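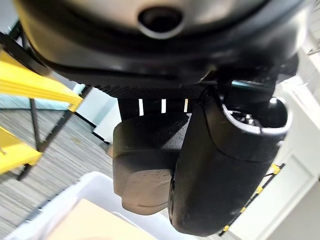

Figure 3. Wrist camera view during a bin task. The two fingers of the gripper are above a white bin holding a piece of cardboard; part of the yellow and black shelving is at left.

4.2 Student Data Collection

The bin-picking exercise was carried out in the second half of the course, after all teams had passed the safety check and the basic motion assignment. Students worked in five teams. Each team was assigned the same arm, the same two-finger gripper and the same set of target items, so that differences between teams would come mainly from the way the operators moved the arm and from the labels they entered afterward.

Teams recorded 554 attempts in total. An attempt began when the operator released the arm from its home position and ended when the item was set down at the goal location or when the operator pressed the stop key. Attempts that ended with the stop key were kept in the log and marked as incomplete. After review by the teaching staff, 309 attempts were retained for training. Most of the remainder were set aside for missing labels or for a gap in the joint log. A smaller group was set aside when the two student reviewers could not agree on the moment of first contact.

The wrist view was the main input for the labeling work. As Figure 3 shows, the housing and fingers take up a large part of the image, and the item in the bin may be visible only in a narrow area near the bottom edge. Several teams noted in their lab reports that flat items were difficult to judge from this position. Cardboard pieces were named most often, as their color changes little from one side to the other and their edges can fall outside the view during the final part of the approach. The background also differed a great deal between attempts. Shelving, carpet and the striped tape along the lower part of the white paneling entered the view at different angles depending on the path chosen by the operator.

Two labeling rules were introduced in October in response to these reports. Under the first rule, reviewers marked the last image in which at least one full edge of the item could be seen. Under the second, they marked the first image in which either finger touched the item or the bin. Contact with the bin was not treated as a failure in itself. It was recorded in a separate column, and the Brillimbridge grading sheet was changed to match.

4.3 Model Training by Teams

Each team trained a small grasp prediction model on the shared set of retained attempts. Training was limited to 10 passes over the data in order to keep the workload comparable. Teams were free to crop the wrist images, and three of them removed the upper portion containing the gripper housing. The team led by Mwanahawa Mabula kept the full image and masked the housing instead, on the grounds that the position of the fingers relative to the rim of the bin was useful to the model. The team led by Patricio Ocampo submitted both versions.

Scuffing on the fingers, which can be seen in Figure 3, was raised as a possible source of error during the midterm review. Rugemalira and Okoth, who supervised the laboratory hours, asked teams to note the state of the finger surfaces at the start of every session from that point on. The notes were not used in training. They are included with the course materials and are discussed further in Section 6, together with the comments students made on the time needed for labeling.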